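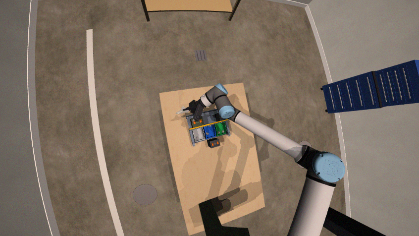
Work package 2: gripper comparison, February

We ran the Buso and Mansour grippers on the simulated bin rack, 29 trials each, with the same arm and controller settings. Buso dropped 2 parts and Mansour 7, mostly from the rear compartments. The Zusley controller needed a slower approach near the yellow bar, which added over 20 hours to the work. Spending is on budget. Tests of the Clillasix camera start in March.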